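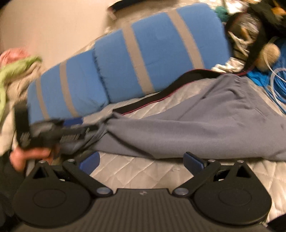

Clarkport, Aug 2, 2024

Bedroom demos: how much clutter to leave on the bed, and what to do about blurry stretches?

I'm collecting demonstrations with a hand-held gripper for a policy that is supposed to tidy soft stuff off a bed. Blankets, cushions, straps, cables, that kind of thing. The still is from one of my takes. The gray blanket is bunched up, there's a long blue roll with gray bands behind it, and a bundle of blue cable on the right. My other hand was free for most of the tasks, but in some takes a hand with a tool comes in from the left, as it does in this one.

Setup: wrist view only, no second camera. Each take runs 15 to 30 seconds. I have 100 takes so far, all on the same bed with the same white quilted mattress. I'm using the Tratent loader to cut and sort them and training with mostly default settings.

Three things I can't settle.

1. The gripper itself stays sharp, but a lot of what is past it gets smeared when I move. In this one the roll is soft and so is the tool. Do I throw those takes out, trim them, or leave them alone?

2. Is the amount of stuff on and past the bed a problem? I started with a bare mattress and one blanket and the policy did fine on that. When I added things it started closing on the wrong object, mostly the straps.

3. Do takes with a second hand in view hurt anything? The robot it will run on has one arm and there won't be a person next to it.

I searched the older threads and found one from November about kitchen counters, but it was all hard objects and nobody mentioned cloth.

Edited to add: the gripper is at the same height at the start of every take, if that matters.

3 replies

hinwood_dan
Accepted reply

Taking them in order.

Blur. Don't drop a whole take over it. Look at the part where the pads are closing in on the thing you want. If you can tell where the edge of the cloth is in the last stretch before contact, keep it. If you can't, redo the take slower. Blur during the long move across the bed is mostly harmless, and your robot will have some of it too when it moves. If every take is smeared, your room is too dark and the exposure is running long. Put another lamp in there before you change anything else. I would also lock the exposure so it doesn't drift between takes.

Clutter. You want it, but you went from one blanket to a full bed in one jump and the model has no way of knowing which item the take is about. Are you labeling the target? If the only label is "tidy bed" then grabbing a strap is a fair guess on its part. Either put the target in the task text ("fold gray blanket," "move blue roll") or fix an order and stick to it in every take. I do groups of 10: same target, same items, everything moved to a new place each time. Then I change the items and do 10 more.

Straps are hard in general. They're thin, dark, and they lie across other things, so from the wrist they look a lot like the edge of whatever is under them. You have a black one with red trim running right along the top of the blanket there. I would record a set where the strap is the target and another set where it is lying in the way and you leave it alone. You need both.

Second hand. Depends what it's doing. If it only shows up at the side now and then, I wouldn't worry. If it is holding the cloth still or doing part of the job, the policy learns to wait for help it won't get. Pull those into their own folder and train without them first.

Same start height every time is a mistake, by the way. Vary it. Start from the left, from the foot of the bed, tilted a little. Otherwise the first time the arm starts somewhere else it will do something odd.

Elsie Bright

Agree with most of that. Two additions from doing laundry takes on the Kereama project.

Change the bedding. 100 takes on one quilted surface means the diamond stitching is in every one of them, and ours got attached to a checked tablecloth in just that way. It worked on the tablecloth and fell apart on a plain sheet. A couple of cheap sheets in different colors fixed more than any setting we touched.

The other thing is cables. We took loose cable out of the early sets entirely and brought it back near the end. It gets pulled along with the cloth, and then you have takes where two things move and only one was meant to. If you do leave it in, at least watch the takes back and mark the ones where the cable came with the blanket.

I disagree a little on the second hand. We kept ours in by mistake for a good while and saw no difference, but it was a small share of the data, so don't put too much weight on that.

mopbucket

just record more. 100 is nothing for cloth

Comment from the original poster

Thanks. No, I wasn't labeling the target, every take just says "clear the bed." Going back through them now to write proper task text. Splitting out the ones with a hand and tool in view as well. I have a brown sheet and a striped one I can use for the next batch, and I'll vary the start.

hinwood_dan: Post the numbers when you have them, including the strap sets if you get that far.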